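Part-time Records Assistant – Drumcombe Local History Archive

Drumcombe, ground floor office
20 hours per week, Monday start possible
Reports to: Shaohua Cheng, Archive Manager

The archive holds parish papers, shop ledgers and family letters from Drumcombe and Dorndale. We are looking for a records assistant to help us sort and list the Moradi collection, a gift of about 200 boxes that came to us in January. The post is for one year.

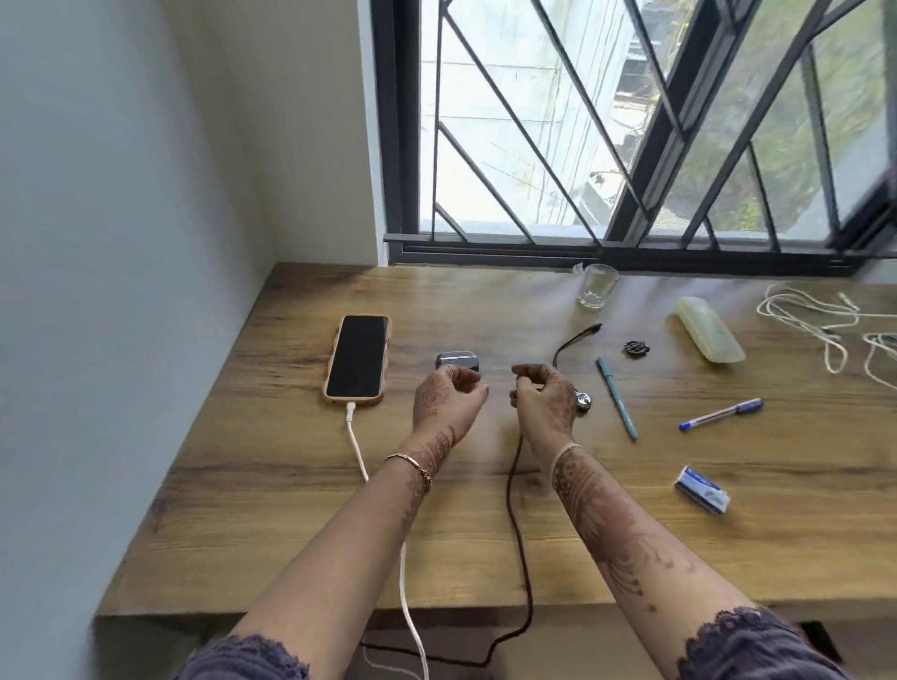
You will open each box, remove pins and clips, number the folders and enter a short listing in our catalog. Most of the letters are in English, but a fair number are in other languages and you are not expected to read them. Listing is done sitting down, at a wooden desk by a window with a metal grille over it. Boxes weigh up to 40 pounds and have to be brought from the store on a cart. There is some phone and email work too, mostly family history requests.

What we need from you:
High school diploma or equivalent
Clear handwriting and accurate typing
Some experience with filing, library work or data entry
Able to lift and carry boxes

Experience with old paper is useful – we will train you if you have none. Training covers handling, mold checks and the Druvanska catalog system.

Hours are mornings, 9 a.m. to 1 p.m., five days a week. Paid vacation is included. Parking is free behind the building.

To apply, send a resume and a one-page letter to Shaohua Cheng at the archive office. Please give the names of two references. Interviews will be held in person and include a short listing exercise.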